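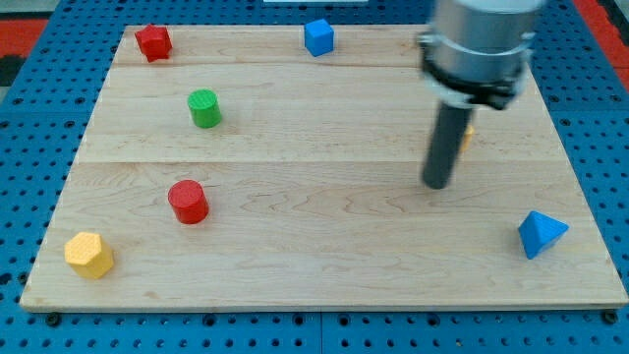 In Defense of the Slow Push

I have spent a good part of my working life watching robots shove things across tables, and I'd like to say a few kind words about it before the field moves on to something flashier.

Pushing has a reputation as the thing you do when you can't afford a hand. A rod on the end of an arm, some colored blocks, a flat board, and a sentence like "move the green cylinder next to the blue cube." Visitors to our lab are polite about it, but you can see them looking around for the humanoid. I understand that, I really do. My own mother asked me over dinner whether the robot would be doing anything else.

But think for a moment about what a push asks of a machine! A cylinder standing on end may slide or it may tip. A hexagonal prism turns if you touch it a hair off center, and then the face you meant to push against is somewhere else. Once you've grasped an object it mostly goes where you go, which covers up a great many sins. A pushed block owes you nothing, and the policy has to keep looking and keep correcting all the way to the end.

The argument I've been having lately, with colleagues and with reviewers and occasionally with myself in the car, is over how we report results on this kind of task. When the Sutau benchmark came out, everybody (me included) went straight for the success rate. Did the block arrive, yes or no. Our own method, Valari, was trained on 399 demonstrations, and in April of last year we ran it through 300 trials and it succeeded in 278 of them. I was delighted. I bought pastries.

Then one of our students sat down and watched all of the recordings, start to finish, and came back a little subdued. A fair number of the successes were ugly. The rod would overshoot, circle back, bump a block that had no part in the instruction, and finally nudge the right one home with seconds to spare. Our score sheet couldn't tell those runs from the lovely ones where the arm came in behind the block and eased it over in 2 strokes.

I think we should be publishing both things. Give me the success rate, certainly, but give me the path length too, and how far the bystander blocks got moved, and please give me the failures in full, without the tidy highlight reel. The Kumsa scoring scripts already log block positions throughout a run, so most of us have these numbers sitting on a disk somewhere. It would cost an afternoon and one more table in the paper.

A friend at Ruvdale objects that more measures just give authors more places to hide, and she has a point, as she usually does. I'd still take the risk. I'd like to know how a robot got there, particularly if it's going to be working near my coffee.

17 March 2026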